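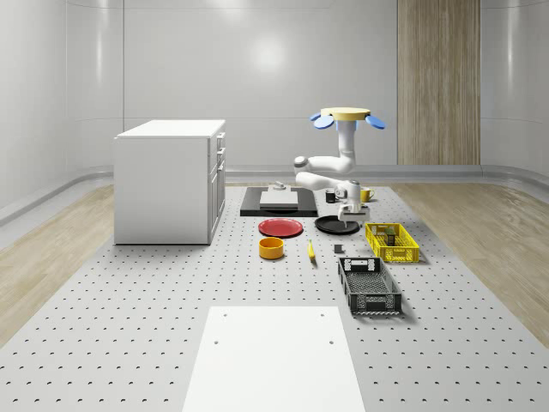
My sister-in-law has had the Barkura going on three years and says it's the only thing in her kitchen she'd go back into a fire for, including, she made clear, my brother. It was her endless talk about it that wore me down in July, and I'm now the owner of a Barkura dehydrator, the kind with the trays that slide in like drawers and the fan at the back.

I should say what I wanted it for. We have two plum trees. In a good year they drop fruit on us for a couple of weeks like an insult, and in past years I've made jam, which we don't eat, and given away jam, which other people don't eat either. Dried plums keep forever, take up no space, and can be passed off as a health decision.

Setup is plugging it in. The manual runs longer than the machine deserves and has a page on apricots that contradicts the chart on the lid. The manual says ten hours. The chart says sixteen. I went with the chart on the grounds that it was laminated. Neither of them mentions that for the first run you should leave the thing on empty for an hour with a window open, as it gives off a smell like a new shower curtain. By the second batch that was gone.

Noise next. The box says "whisper quiet." I don't know who is whispering at the Barkura plant but they should see a doctor. It's a steady hum, a bit lower than a range hood, and you can hold a conversation over it if you both want to. What you can't do is sleep in the next room, and since plums go overnight whether you like it or not, we moved it to the laundry room after the first week. It has been happier there and so have we.

The fruit, though, is good. It's very good. Halved plums came out dark and leathery, still a little soft in the middle, and sour enough that you know you're eating something. Tomatoes were better yet. I cut them thick, salted them, forgot them, and they were still fine. Apple rings were fine too, but then apple rings always are. Bananas I'd skip. They stick to the mesh like floor tile adhesive and what you pry off tastes like the inside of a piñata.
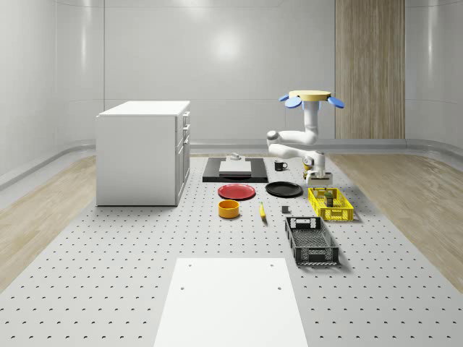 Cleaning is where the machine loses a star. The trays themselves are dishwasher safe, top rack, and they come out all right if you soak them first. The mesh liners aren't, and have to be scrubbed by hand with a brush in both directions. The drip pan at the bottom has a raised logo in the middle of it, a nice big one, and plum juice collects in every letter. I've spent more time inside the second A than I care to think about.

I also borrowed a Zetis from a neighbor for a weekend so I could compare. It's the round stacking type and costs 50 dollars less. It's louder, if you can believe that, and the heat comes from below, so the bottom tray is done at breakfast and the top one is still fruit at lunch. You're supposed to rotate them. I did rotate them, once, at two in the morning, in socks, and that was the end of the comparison. If you only want to dry herbs the Zetis would do you nicely and you can spend the difference on herbs.

Some smaller complaints about the Barkura. The timer only goes up in half hours and won't come back down, so if you overshoot you get to go all the way around again. The door doesn't latch, it leans. The cord is short. The temperature dial is marked in both systems and they don't quite agree with each other, so pick one and be loyal to it.

Power use worried my husband, who put a meter on it and was a little let down by the result. A full overnight run costs us less than the plums would have if we'd had to buy them, though he points out we didn't.

Would I get it again? Yes, if you have a tree. If you don't have a tree, or a garden that gets ahead of you, I'm not sure what you'd be doing with it. Buying fruit at full price to make it smaller is a hobby and I don't judge, but there are cheaper ones.

Four stars. It would be four and a half if they'd sand the logo off the pan. I've got three big jars of plums in the pantry, one of tomatoes, and a bag of banana that I'm saving for somebody I don't like.

Posted 5 September 2020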